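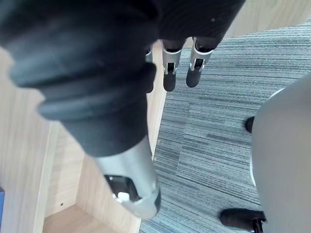

Gudrun Kleinschmidt wrote in to say that she went through three sets of fingertips before she thought to check how tight the finger joints were, and she would like that tip moved to the top of the page. So it comes first now.

Trying out a robot hand in the workshop: tips

Check the joints before you blame the tips. Wiggle each finger sideways with the power off. If one has more play than the others, tighten it and run your test again before you order anything.

Clear the floor under the arm. Roll chairs back and pick up cables. A hand with long fingers reaches lower than you expect when the wrist tips forward, and a metal fingertip will mark a cabinet door on the first pass.

Use the same objects for every hand. My box has a sponge, a tape measure, a paint stirrer, a plastic lid and a full roll of masking tape. I ran the Dilura and the Retamal through the same box, 30 tries per object, and wrote down every drop. The Retamal was better on the lid and worse on the paint stirrer. With only 10 tries each I had them the other way around, so don't stop early.

Start slow. I set the arm to its lowest speed for the first run with any new object. Speed it up after the grip is right – one setting at a time.

Flat, thin things are the hard ones. A strip or ruler lying on a smooth panel gives the fingers nothing to get under. Come in low at one end and press down lightly before closing. If that fails, slide the strip until it hangs over an edge and grip it there.

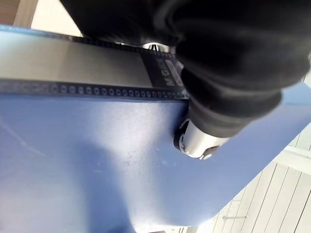
Working in close over a metal strip on a blue panel.

Watch the wrist camera view, but don't trust it alone. Once the hand is near the object, the hand itself hides a good part of it. I put a second camera on a clamp off to the side and look at both. A cheap webcam is fine for this.

Wipe rubber parts with a damp cloth and let them dry before the next run. No solvent, no silicone spray. Dust on a fingertip changes the grip more than a worn tip does.

Look between the ridges if your fingers have ribbed sleeves. Sawdust packs in there. An old toothbrush gets it out.

Controllers: I have used the Lillus and the Ternero. The Lillus is easier to set up and lets you save a grip under a name. The Ternero has the better stop button, large and easy to hit with the side of your hand – I went back to it for that. Whichever you use, write the grip force on your test sheet. I left it off once and had to throw out a whole evening of results.

Label your spare screws. The ones for the fingertips and the ones for the wrist plate on my Retamal look alike in the tray, and the wrist ones are slightly longer.

Last updated 25 Aug 2018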